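Grolorine Shared Kitchen, Prirkolville
Minutes of the February meeting of kitchen users

Start: 4 p.m.
Chair: Neelam Pal
Minutes: Neusa Mendonça

1. The minutes of the last meeting were read and accepted without change.

2. Toaster oven and bread board

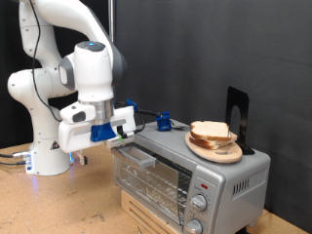
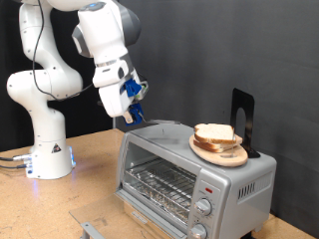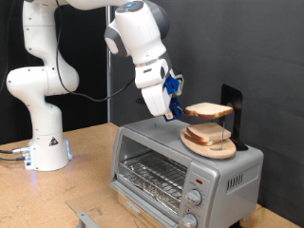
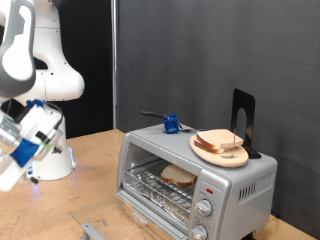

The silver toaster oven on the table, in all four pictures.

Neelam proposed that the round tray from the old kitchen be given away. All agreed.

It was discussed who should clean the toaster oven. Until now it was done by the person who found it dirty, and this was felt to be unfair. It was decided that each group cleans it for one week, beginning with the Honorato group. The foil must be changed at the end of the week and the rack washed by hand. Please wait until the oven is cold.

Neusa asked if bread may stay on the board during the night. It was decided that it may not. Bread must go back in its bag before 6 p.m.

3. Purchases

The meeting approved 100 dollars for the kitchen. From this we will buy 2 bread knives, 3 dish towels and a new roll of foil. Neelam will ask Prevmont for a price on a second wire rack. The request for an electric kettle was moved to the next meeting.

4. Other matters

The cupboard by the sink does not close well. Neusa will write to the building office about the hinge. The key of the pantry is still missing.

The meeting was closed at 4:50 p.m.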